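# Piramcombe Rainfall Records

Daily rain gauge readings from the Piramcombe district, typed up from paper logbooks.
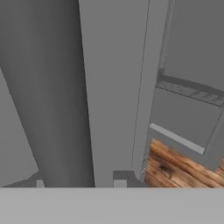 The logbooks were kept at two properties, Busbridge and Drultska, and cover the years when both households read their gauges at 9 am. Romana Machala transcribed the Busbridge books. Rozália Paulík did Drultska, which has the harder handwriting.

## Files

- `busbridge.csv` – daily totals from the house paddock gauge
- `drultska.csv` – daily totals from the gauge beside the tank
- `notes.csv` – remarks written in the margins, with the date of each
- `gaps.csv` – start and end of every break in the readings

## Columns

`date` is the day the gauge was read, so the rain mostly fell the day before. `mm` is the total in millimetres. `flag` is blank, or one of:

- `A` – accumulated over more than one day
- `T` – trace, entered as 0
- `U` – figure unclear in the book

The older books are in points. We converted these to millimetres and rounded to one decimal place. The original figure is kept in `points` and should be used if you want to do your own rounding.

## Known problems

The Drultska gauge was moved 30 metres in November of its fourth year, away from a pepper tree. Totals before the move look low beside Busbridge. We haven't adjusted them.

Almost 400 rows carry the `U` flag. Most are a 1 that could be a 7. Where the monthly total at the foot of the page settled it, we used that and removed the flag.

A blank in the book is left blank in the file. Neither household wrote a zero for dry days until later on, so please don't fill blanks with zeros without checking `gaps.csv` first.

## Use

Free to use for any purpose. Please credit the Piramcombe records and tell us about errors, with the date and the file name.

Last updated 20 April 2018

**Comments**

**bednarik_g:** Is the Bednárik gauge going in as well? Dad's books are in the shed if you want them.

**Romana:** Yes please, once Drultska has been checked.

**tankwater:** The points column is handy, thanks. Opened fine in my old spreadsheet program.

**Related**

- Piramcombe frost dates
- Creek heights at the Busbridge crossing
- Converting points to millimetres

Contact the maintainers | © Piramcombe Rainfall Records | Back to top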